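Subject: Re: [latitz-list] Spring newsletter, paper or not

On 29 April 2025, the membership desk wrote:

> Printing the spring issue at Gravska now costs more than the
> issue before it, for the same 4 pages. Do we still need paper?
> Most of you get this list anyway. Speak up by the end of the
> week or we go all-electronic in October.

Speaking up, as invited.

I like the paper one. I know what that makes me. It comes through the door with the water bill and I read it standing in the hall with my coat on, all 4 pages, including the bus times for Kelitden, where I have never gone and have no plans to go. The electronic one I mark as unread so that I'll get to it later. I have been getting to the last October issue for quite a while now.

As for the cost, has anyone asked Gravska for a price on a shorter run? We order 3000 because we have always ordered 3000. Latitz does not have 3000 letterboxes. It may not have 3000 people if you leave out the ones who only come for the summer. I have seen the leftovers under the stairs at the hall and they go back to the old logo. Try 2000, and if there's a riot I will personally photocopy another 100.

The Cârstea print shop is also worth a phone call. They did the plum fair posters, and apart from getting the date of the plum fair wrong they did them nicely.

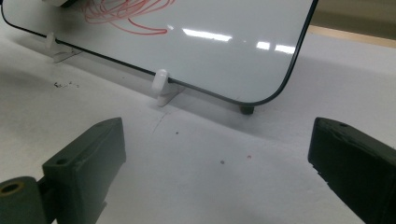 Two smaller things while I have the floor. The crossword last time had no clue for 4 down. I put in "otter" and it fitted, so I'd like that to be the answer. And could the recipe page go back to recipes? A paragraph on how to boil an egg is really more of a reminder.

If it does go electronic, please don't send it as an attachment that opens sideways. I read the whole autumn one with my head on my shoulder.

Happy to deliver the Mill Road side again, except for the house with the goose.

The hall-with-coat-on reader, Mill Road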